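Hello Meriem,

You asked for something a bit looser than the quarterly form this time, so I'm taking you at your word! It covers the review of the Uvidel tray-laying kit that your grant is paying for, and where we've got to since April.

The short version is that we like it, we're not ready to tell anyone to buy it, and Lehtinen (who sell it over here) have been very decent about answering my emails. The kit comes as an arm, a gripper, a wrist camera and the teaching software, and the idea is that a care home or a day centre could have it lay out trays without an engineer on the premises. Our job is to find out whether that's true for ordinary people with ordinary crockery.

Setting up was slower than the leaflet promises. We had two false starts with the table height, and the mounting bracket needs a longer Allen key than the one in the box, which cost us a whole afternoon and a trip to town. After that it went rather well. The teaching side is the best bit of the whole product – you move the arm by hand, press the button, move it again – and I had the Pumgate kitchen staff doing it themselves after one session. They're ruder about the menus than I am, and I've passed all of it on to Lehtinen more or less word for word.

Most of our time now goes on the mixed tray: spoon, bun, rolled towel, all on the one green tray. It's a mean little test. The spoon is thin, the bun has a soft yellow filling showing round its middle, and the towel is fuzzy and close enough to the bun that the fingers haven't much room to get in between.
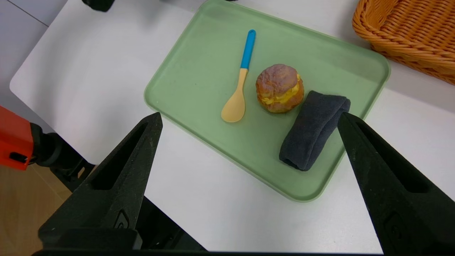

*Page last changed: November 13, 2024*

Those big black fingers are the standard ones, and they're my main grumble. They're fine on the towel and all right on the spoon handle, but I'd want something slimmer and softer for anything with a filling in it. Lehtinen do a padded pair as an extra. I've asked for a loan set and they've said yes, though I haven't got a delivery date out of them yet.

The wrist camera has been better than I expected. My one worry is shadows, and I'd like to try the mixed tray again under the strip lights at Zondcombe, where the kitchen is a good deal gloomier than ours.

On money, we're inside the budget. The only thing I didn't plan for was the extended support contract, which runs for 12 months and which I think we need, as the basic one doesn't cover software updates. I've moved it across from the travel line and Shona Paewai has signed that off at our end. Shout if you'd like the paperwork.

Still to do: the padded fingers, the Zondcombe visit, and a proper go at the cleaning instructions, which are very vague about what you can wipe the gripper with. I'd also like two more kitchen staff trained up before I write anything about how easy it is to learn. You'd be very welcome to come and have a turn at teaching it yourself, just give me a few days' warning so I can get the buns in.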